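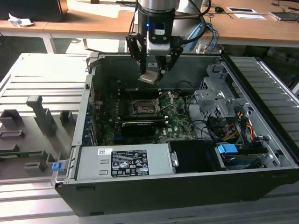
Isla Hapeta had always assumed that an old office workstation was finished once it slowed down, and says she'd never have dared touch the processor.

Reretti's repair mornings return in January, with 30 places and plenty of towers to open up!
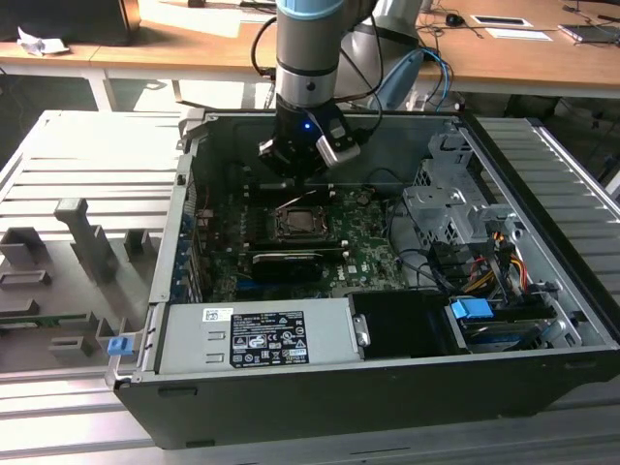 Beginners start with the side panel and go on to drives, memory and the processor socket, two people to a bench.

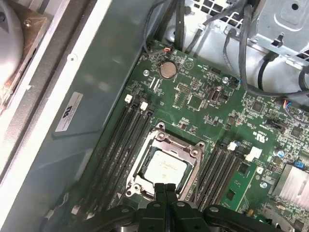

Places are free, tools are provided and refurbished machines go to Tudose library. Bookings: Tomomi Sakamoto, Reretti.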